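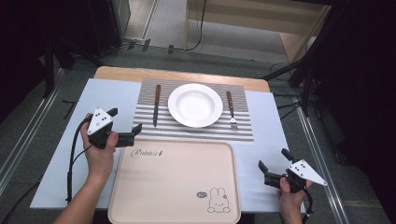

Photos: Adjoa Ackah / Ditton

Can a machine set my table yet?

I hate setting the table. I don't mind cooking, I'm fine with scrubbing pots, but something about getting out the plates and forks every single night makes me want to eat over the sink. So when people ask why I keep a gallery of household chores and the machines that are supposed to take them over, that's my answer. I want out of table duty!

This page is the tableware one. The laundry page is still the most popular (325 comments last I looked, and a lot of you have strong feelings about fitted sheets), but plates and bowls are where I think the interesting trouble is. The photos up top and farther down show the work being done with hand-held grippers, which means a person's hands are doing the steering and the tool is doing the touching. If you're hoping for a robot butler, sorry, we're still at the stage where somebody has to show it how.

Click through, argue with me in the comments, and please be nice to each other.

1. The place setting
One plate, a knife on one side, a fork on the other, a striped placemat underneath. My niece could do this at 5 and she'd sing the whole time. For a pair of jaws it's a much bigger ask. A fork lying flat gives you almost nothing to get hold of, and a plate wants to be picked up by the rim and then stay level all the way down. I like the pink tray with the bunny on it, by the way. I would buy that tray.

My verdict on setting the table: closer than I expected, if you're patient and you own exactly one kind of fork. I have three kinds, none of them matching, plus the tiny ones from my aunt that only come out in January.

2. The big white bowl
Everybody worries about glasses, but bowls scare me more. They're heavy, they're slick, and the only sensible place to grab one is the edge. You get one jaw on the outside of the rim and one on the inside and you squeeze, and how hard you squeeze is the whole question. Too little and it swings. Too much and, well, I've chipped enough bowls with my own two hands to know. Look at how much bowl there is compared to how little of it is being held.
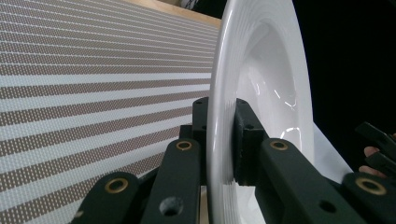 3. Putting it all away
No photo for this one, only complaints. My cupboard is 12 inches deep with a lip at the front, and the big bowl lives under the colander, which lives under the salad spinner. I wrote to two companies, Treneo and Vieira, to ask if their kitchen arms could deal with a stack like that. Treneo sent a very friendly note saying they'd suggest "open shelving." Vieira asked how many bowls. I said it depends on the week.

Adason, the third one on my list, did let me try their demo arm on a stack of plastic cereal bowls. It needed 20 minutes to put away what I can do during a commercial break. But it put them away! Every one, right side up, and I stood there clapping like it was a school play. I'd take slow. I'm not using the kitchen at two in the morning anyway.

So for now I'm still on fork duty at my house. If you've had a machine in your kitchen or your shop do any part of this, even badly, send me your pictures and tell me what it dropped. Next page is dishwashers, loading and unloading, and I already know the loading half is going to start a fight.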